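Kioko hand grippers: my notes from the Lalar open day

I went in June thinking I'd stay 28 minutes and ended up trying these things until they locked up! You hold one in each hand, squeeze, and the fingers close – simple as kitchen tongs, only bulkier. The grip is comfy and I got the hang of it fast.

Soft stuff is where it gets fun. Clothes fold over on themselves, so you need one hand to lift and the other ready to catch the fabric. 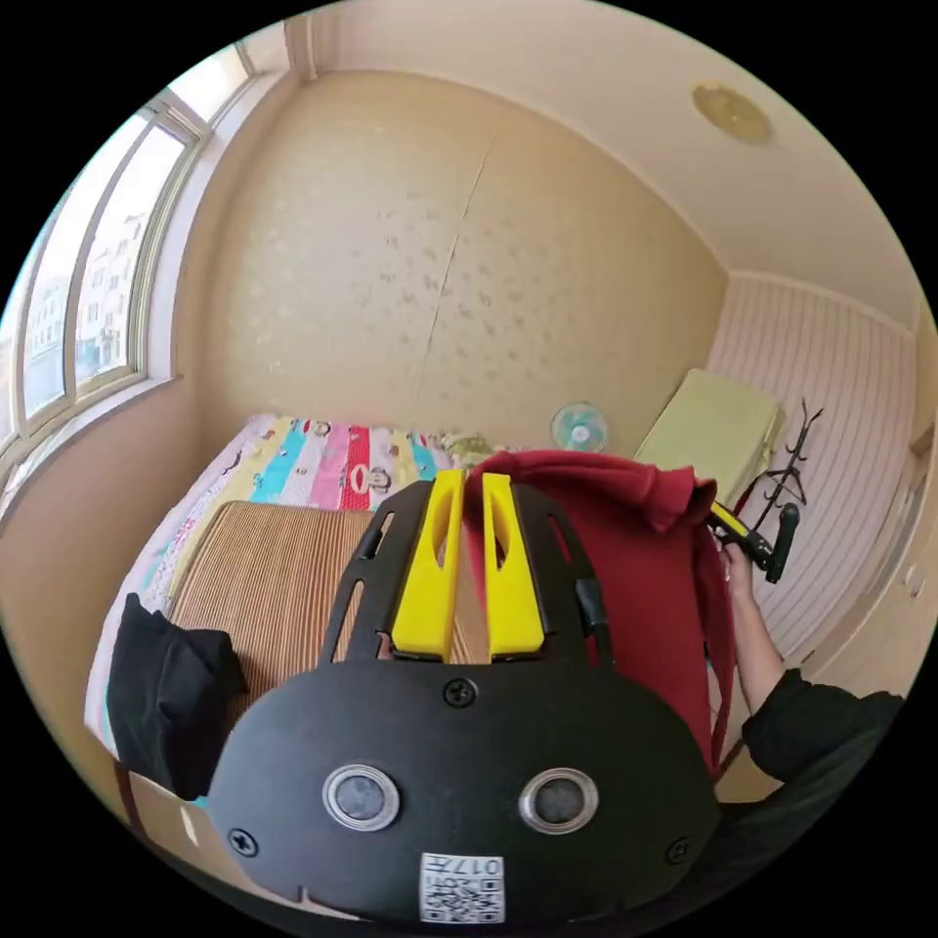

My wrists were tired after 6 tries, and I'd love a lighter version (the Flarkard pair I tested last year was easier on the arms). Still, I liked the bright yellow fingers, and I'd go back for another turn. 8 out of 10 from me.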